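Clisley Home & Household Forum
Laundry, Wardrobes and Storage
Topic: How do you fold dark T-shirts so the stack does not fall over?

Started by firton_flat6
Posts: 4
Hello everyone. I am new in this section, I was before only reading in the part about stoves. Please excuse my English, it is my third language and I write slowly.

My question is on folding. I have a wardrobe from 1908 which came with the flat. It is beautiful, but the shelves are shallow, only 34 cm from front to back, and the doors do not close if a shirt is sticking out. At the moment I fold in the way my mother did it: both sleeves to the back, then in half, then in half again. With the light colours it goes well. With the black ones, which are a thinner cloth, the pile leans to one side after a few days and then I must do everything again.

I have 16 T-shirts and I do not wish to own fewer. What method do you use? And do you fold on the bed, on a table, or standing?

Reply by gumleaf_sal
Welcome! Table, always. The bed is too soft and you end up pressing a dent into the doona and the shirt goes in after it. I do mine on the kitchen table once the brekkie things are cleared off.

For shallow shelves I'd go in thirds. Lay the shirt face down, bring one side in to the middle with its sleeve folded back on itself, same with the other side, and you've got a long strip. Then fold the strip up from the hem in thirds. Thirds gives you a chunkier parcel than quarters-by-halving and it sits better, I reckon.

Reply by mortlake_mick
Have to disagree with Sal on this one. Shelves are the wrong place for tees full stop. Get yourself a couple of drawers or even a shoebox and file them standing up. You can see every one and nothing topples because nothing is stacked. I haven't stacked a T-shirt in years.

Reply by gumleaf_sal
OP has a wardrobe with shelves, Mick. They didn't ask for a drawer.

Reply by mortlake_mick
A shoebox goes on a shelf.

Reply by firton_flat6
Thank you both. I measured a shoebox last night and it fits, but only with the short side to the front, and then the lid of the box below cannot open. Maybe without lids. I will keep this idea for the socks.

Sal, one thing I do not understand. When you write "sleeve folded back on itself", do you mean it points again to the outside, or does it lie down along the side of the shirt? I tried both. When it points to the outside I get a thick place near the shoulder.

Reply by gumleaf_sal
Down along the side! Sorry, I wrote that badly. Sleeve should follow the edge of the strip, pointing towards the hem. If it's a baggy sleeve, give it a second little tuck.

Reply by Khương_laundry
I worked six years in a hotel laundry so perhaps I can add something. For us it was always the same order. First make flat, then fold. Many people start to fold when the cloth still has small waves in it, and each wave is inside the parcel afterwards and makes it higher on one side. This is why the pile is leaning. With black jersey you see the waves badly, so use your hand: start in the middle, go to the left, go to the right, then go down to the hem. After this the bottom edge should be straight. If it is not straight, pull gently on the two corners.

Second thing. Do not put thin shirts on top of each other only. Put one thick, one thin, one thick. The thick cotton holds the thin one.

Reply by bass_strait_bev
Interesting, I do the reverse. All my thin ones go on the bottom where the weight keeps them down, and the thick ones on top. Alternating sounds nice but then I have to lift half the pile to find the black one I want.

Reply by Khương_laundry
You must lift the pile in both cases, Bev. In your way you lift all of the thick ones.

Reply by bass_strait_bev
Fair cop. But I only lift them once, because I wear the black ones at the weekend and the rest for gardening.

Reply by mortlake_mick
Shoebox.

Reply by Sikinau
I read this thread with interest because I had the same wardrobe problem, also with old shelves. What helped me was a folding board. I cut mine from a thick piece of cardboard, the width a bit less than half of the shelf, so that two piles stand beside each other with a small gap. You lay it on the back of the shirt just under the collar, fold both sides over it, pull it out, and fold the rest up. Every parcel comes out with the same width. It is a little bit boring but the piles are very straight.

One warning, round the corners of the cardboard with scissors. Mine caught on a thin shirt and pulled a thread.

Reply by gumleaf_sal
Good tip on the corners. I've used a magazine for this before, same idea and you can slide it out easily. Doesn't need to be fancy.

Does anyone worry about prints? My son has a heap of band tees and I never know whether to fold the print in or out. I've been folding out so he can tell which is which, but then the print on one rubs on the shirt above.

Reply by bass_strait_bev
Out. Otherwise they unfold the lot looking for the one they want, and you've done it all for nothing.

Reply by Khương_laundry
For a print that is older, fold it out and put a soft shirt against it. For a new thick print I would wait one day after the wash before you stack, so that it is fully dry. If it is still damp it can stick to the next one. And no hot iron on it, but I think everybody knows this.

Reply by mortlake_mick
I've never had one stick, and I fold straight off the line in December when it's stinking hot. Maybe it depends on the print.

Reply by Khương_laundry
In the heat they are dry, so of course they do not stick. I was speaking of winter and a clothes horse in the hallway.

Reply by firton_flat6
I want to report how it goes, because you were all so kind to answer.

I tried thirds, with the sleeve down along the side, and it is better. For the light shirts I could not say there is a big difference to my mother's way, only that the parcel is shorter and the doors close. For the black ones the difference came from making flat first. I was too quick before. I put the cloth on the table, I go over it with the hand from the middle, and only then I begin.

I also changed the order as Khương_laundry wrote, but not fully. I keep the piles mixed, a blue one over a black one, and the print on the outside. My pile stands now since 6 days. I did not make the cardboard board yet. The cardboard I have is from a lamp and it is too soft.

What I still cannot do well is the hem of the black shirts. Even when I pull on the corners, the lower edge comes out not straight. Is this from the washing? The shirts are not old.

Reply by Sikinau
It can be the side seams. On cheaper shirts the seam turns a bit to the front after some washes, then the hem can never be straight when the shoulders are straight. Try to line up the shoulders and the collar and let the hem be a little wrong. You can hide it inside the last fold.

Reply by gumleaf_sal
What Sikinau said. Fold from the hem up so the wonky bit's in the middle. Glad the doors shut!

Reply by bass_strait_bev
Or give it a shake while it's wet and hang it from the hem, it pulls out a fair bit on its own. Pegs at the side seams so you don't get the little ears.

Reply by mortlake_mick
Hanging from the hem stretches the hem. Hang from the shoulders on a hanger.

Reply by bass_strait_bev
And get hanger bumps? No thanks.

Reply by firton_flat6
Thank you Sikinau, I looked and yes, on two of them the seam is turned. So it is not my hands. I will hide it inside.

Bev and Mick, I will try one shirt with each method in the next wash and write what I see.
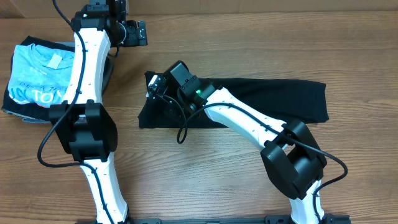 Blue heather tee folded with the print out and black underneath, another black piece laid flat in the middle. Look at its lower edge.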